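2 January 2023

Back in the workshop at Driltham after the break. Heating was off when I came in, so I kept my coat on for the first hour and wrote up the plan with gloves on. You can hardly read it.

The plan was to get through the cloth runs we never finished in October. Two arms, three cloths (the purple one, the white one and the printed Earth Day one), pick, lift, spread, start over. Jhonatan Rengifo left me the settings he used last and a page of notes. The notes say the right arm was "a bit lazy on release." I should have paid more attention to that line.

Ran the self check on both arms. Both passed. Ran the homing routine twice, as I don't trust the first one after a long shutdown. Both fine. Put the small bottle on the floor of the box as the thing to be avoided and started with the purple cloth.

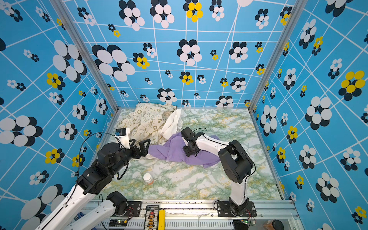 The first few runs went the way they should. Then on run 20 the right arm went down for the purple cloth and kept going down. It is supposed to stop when it feels the floor. It did not stop. The motor current climbed for 3 seconds, the log filled up with the same overload warning, and I could hear the shoulder joint whining. I hit the stop button. The right arm went limp, as it should. The left arm did not. It carried on with its own move and then held its position with full power on.

That second part is the one that bothers me. An arm pushing too hard on a cloth is a tuning problem. A stop button that stops one arm out of two is a safety problem. I pulled the plug on the left side and sat down for a while.

Had lunch early. Soup again.

In the afternoon I went looking for the cause. For the pushing, it was simple enough. The current limit on the right wrist was set to 1,000 when it should have been much lower. It looks like somebody raised it to get a firmer pinch on thin cloth and never put it back. There is no entry in the book. It could have been me. I went through my October pages and found nothing, but my October pages are not good.

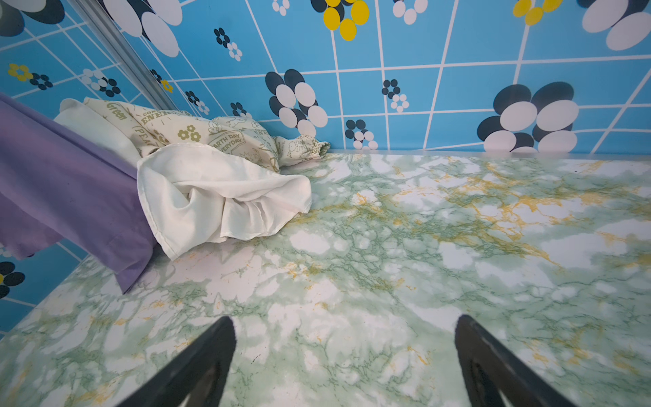 The fingers themselves are all right. I took the right pair off, checked them for cracks with the lamp, and put them back on. No play in the screws. The wrist joint turns freely by hand. I would like to swap the shoulder motor anyway, but Pallden wants three weeks for a new one and Bermúdez will say no until it really dies. I wrote the request all the same.

The stop button took longer. Both arms are supposed to hang off the same relay. When I traced the wiring, the left one had been moved to the spare supply, the Jerkar unit, which does not go through the relay at all. I remember now that we did this when the old supply kept tripping. It was meant to be for one afternoon. So for all this time we have been standing next to that box believing the button did something for both arms, and it only did it for one.

I moved the left arm back to the main supply and tested the button with each arm moving alone, then with both moving. Then again with both holding a load. It cut both every time. I also set the current limit back and put a cap in the config file so it can't be raised without a restart.

After that I did some slow runs at low speed with my hand on the button the whole time. I didn't care much how well they folded. I only wanted to see the right arm close, lift and hold without the current running away, and the numbers stayed where they should. 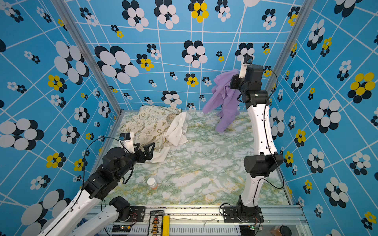
Right arm holding up the purple cloth, bottle on its side.

Called Jhonatan before going home. He was still at his mother's and I could hear plates. He says he did not touch the limit but he did notice the motor sounded rough, and he thought it was the cold. He agreed about the spare supply and was not happy with either of us. We decided no runs with anyone reaching into the box until the button has been tested, every morning, both arms, and signed for. I taped a sheet to the side of the bench with a pen on a string.

Wrote the fault up as number 99 in the book. Left out the part about the pinch force because I can't prove it.

Still to do: label the supplies, order a second stop button, ask Bermúdez about the heating.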